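Cleaning cloths, and how I stopped buying so many of them

I went through the cupboard under the sink in July and pulled out every rag, microfiber, dishcloth and cut-up T-shirt in the house. 51 of them! For two people and a dog. And half were so stiff or so greasy that I'd been reaching past them for months to get at the good ones. So this page is everything I've picked up since then, in no special order, with thanks to the readers who wrote in.

Sort before you wash

Kitchen grease, bathroom stuff and dusting cloths go in three separate piles at my house now. I used to throw them all in together with the bath towels and then wonder why the towels smelled like bacon. The greasy ones get a soak first, in a bucket with hot water and a good squirt of plain dish soap. Half an hour is fine. Overnight is fine too if you forget, and I always forget.

Shop rags with oil, stain or paint thinner on them don't go in any pile. Linseed oil is the scary one, it can heat up by itself while the rag is sitting there balled up. Spread them flat outside on something that won't burn until they're completely dry and stiff, away from the house, then check how your town wants them thrown out. Please don't put them in the dryer.

Skip the softener

If your microfibers push water around instead of picking it up, fabric softener is my first guess. It coats the fibers. Dryer sheets do the same thing. I ran mine through two hot washes with no softener and a little less detergent than usual, and most came back to life. The cheap yellow ones from the gas station did not, and they're now on garage duty.

Keep microfiber away from your fluffy cotton towels as well. It grabs lint like you wouldn't believe, and then you're wiping lint onto your windows.

The smell

Sour dishcloth smell means it's been sitting wet. Hang it open over the faucet or a hook, not wadded in the sink. I swap mine every night after dinner and it goes straight over the edge of the hamper to dry before it gets buried. For one that already stinks, I simmer cotton cloths in an old pot for ten minutes with a spoonful of washing soda. (Cotton only! I melted something once and I still don't know what it was.) Never mix bleach and vinegar in the same bucket, or bleach and ammonia either.

Folding for a clean side

Fold a cloth in half, then in half again, and you've got eight faces to work with if you keep flipping and refolding it. Tadeusz Wróbel wrote to tell me he does his whole car interior with two cloths this way. I tried it on the kitchen cabinets and got through all the uppers before I had to rinse. Before that I was going through a cloth per door, bunched up in my fist like a kid with a crayon.

For glass I use one damp and one dry, and the dry one has to be really dry. Wipe side to side on the inside of the window and up and down on the outside, and then you can tell which side the streak is on.

Picking the right cloth

Flat weave for glass and stainless. Waffle weave for drying dishes. Something with a bit of nap for dust. Old flannel pajamas are wonderful on shoes and on wood furniture, so don't toss those. Jeans are no good for much except scrubbing the grill, but they're very good at that. Cut off seams, snaps and zippers first or you'll scratch something you like.

I've bought the Hevar pack and the Madis pack, and I can't tell them apart after a few washes. The Irkia ones shed blue fuzz all over my white sink the first time out, so wash those by themselves before you use them.

Wiping down a work table

Crumbs and grit come off first, with a dry brush or the vacuum. If you go in with a damp cloth right away you're just sanding the top with whatever was on it. Then wring the cloth out hard, go with the grain if it's wood, and dry it behind you. Houshang Mohammadi has a bench in his basement that he's kept nice for years, and he says he never leaves a wet cloth lying on it, not even while he answers the phone. I have a pale ring on my own table that says he's right.
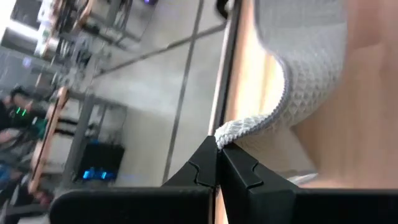 Storing them so you'll use them

I gave up on folding. There's a shoebox for kitchen, a shoebox for everything else, and a coffee can in the garage. Stand them up on edge like file folders if you want it to look pretty. Whatever doesn't fit in the box gets cut down for rags, and I've stuck to that so far, apart from one set of Evangelista tea towels with lemons on them that I'm not allowed to touch.

Next up is sponges. Send me your sponge questions, and your photos of terrible ones.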